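The Open Door at Feltier

The building that houses Feltier used to be a place where people bought carpet, and if you stand in the front hall on a damp morning I swear you can still catch a whiff of it. I mention this because it was the first thing Mawar Sumampouw said to me when she let me in, before her name, before the coffee, before a single word about robots. "You get used to the carpet smell," she told me, and then she held the door for a family of five coming up the walk behind me.

It was the September open day, when the lab lets the town come in and look around, and by ten in the morning the hall was full of strollers and retired engineers. They had printed 213 visitor badges and were already worrying they would run short. I got one of the last with a clip that worked, and I wore it proudly!

I'll confess I had been expecting something a bit grander. My idea of a robot comes mostly from car commercials, those big orange things swinging doors around in a shower of sparks. What Feltier builds would fit on a sturdy desk. The arms work in pairs, inside little booths with walls on three sides, and they practice the sort of chores you and I do without thinking while we listen to the radio. Picking up a cup. Hanging something on a hook. Moving one small thing out of the way of another small thing.

Iolanda Cordeiro runs the demonstrations, and she has the patience of a good kindergarten teacher (she taught middle school science for six years, so perhaps that's where it comes from). She walked our group over to a booth they call Ilie and asked us all to leave our bags by the wall. A boy in front of me wanted to know if the robots had names. The booth has the name, she explained, and the arms are just left and right, and he seemed let down by that. 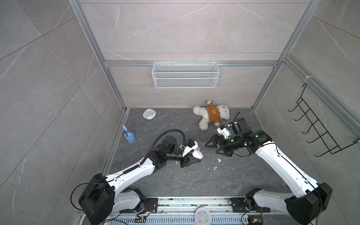
What struck me, once I had wriggled my way to the front, was how homey it all looked. There was a teddy bear in a brown sweater flopped out on the floor, a toothbrush in a light blue cup, and a little round alarm clock very much like the one my aunt kept by her bed. On the back wall hung a wire basket, and off to the right there was a rack of hooks that I would happily have taken home for my own kitchen. I had come to look at machinery and found myself thinking about my kids' bedroom when they were small.

The left arm had hold of something white and egg-shaped, and I believe every one of us was holding our breath for it. Cordeiro says people always do that. She has watched grown men lean sideways to help a gripper along, the way you lean when your bowling ball is drifting toward the gutter, and I'm afraid I was leaning too.

Each booth has its own list of practice tasks, and the one for Ilie runs to 87. Sumampouw keeps the master copy in a fat binder, with notes in the margins in four colors of ink, and she let me page through it over a sandwich. Some of the notes are very technical and went right over my head. One just said "try again after lunch," which I understood perfectly.

I asked her whether any of this would ever fold my laundry. She laughed and said she gets that question more than any other, and that she would like an answer herself, having three teenagers at home. For now she is happy when a task that gave them fits in the spring goes smoothly in the fall.

By mid-afternoon the crowd had thinned and the cookies were gone. The boy from our group was back at the booth with his grandmother in tow, telling her which arm was left and which was right, and she was asking him very seriously what the bear was called.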